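深灰桌面配白碗,有没有同好?

版块:家居杂谈 > 桌子与桌面

麻点控
七月换的桌面,深炭灰,带细细的麻点,Premulden 家的,色号叫 Nosora。用到现在还是越看越喜欢!以前那张是浅色的,白碗放上去跟隐身了一样,换了深的以后,随便一只白色浅口碗往上一搁,那圈碗边一下子就亮出来了。想问问大家深色桌面都配什么碗碟?我满脑子都是白的,快没别的想法了。

半勺糖
同款色号!不过我得泼点冷水,深色太显灰了,早上 9 点多太阳斜着进来,指印、水渍全看得见。我一天擦 3 遍。

麻点控
回复 半勺糖:你那张是光面的吧?我这个有麻点,浮灰没那么明显,油手印倒是真的会留。我用拧得很干的布顺一个方向擦,擦完再拿干布过一遍,够用了。

阿橘不吃橘
不同意楼上说麻点耐脏。我家也是麻点的,面粉撒上去简直灾难,缝里全是白的。做面食的慎重!

半勺糖
回复 阿橘不吃橘:做面食你铺个垫子啊……

阿橘不吃橘
铺垫子那我还买什么好看的桌面,哈哈。

北窗
碗的话我投白色一票,要浅、要宽边。我在 Clernar 买过一套 12 只的,700 块,平时吃饭用两三只,剩下的全拿来装零碎了:别针、橡皮泥、剪下来的线头。浅碗装小东西特别顺手,一眼看到底,伸手就拿,比带盖的盒子好用太多。

Ginkgo_L
浅碗装零碎会翻的,手一带全洒了。我还是站深一点的杯子。

北窗
回复 Ginkgo_L:杯子要倒出来才找得着,更烦。口径 18 厘米的浅碗稳得很,我一次没翻过。

麻点控
支持北窗!我现在也是这么用的,碗里放浅蓝色的东西尤其好看,白底托着一点蓝,外面一圈全是深灰,三个颜色摆在一起就很舒服。光从左上方来的时候,碗右边会拖一道月牙形的影子,桌面上的麻点也跟着显出来,我能盯着看半天。浅色桌面真的给不了这个,影子都是淡淡的。反正谁再劝我换回去我都不换了,下一步想把旁边的边柜也弄成同一个色,就是不知道大面积会不会太沉,有做过的来说说

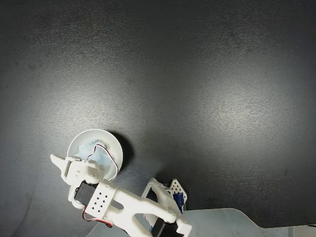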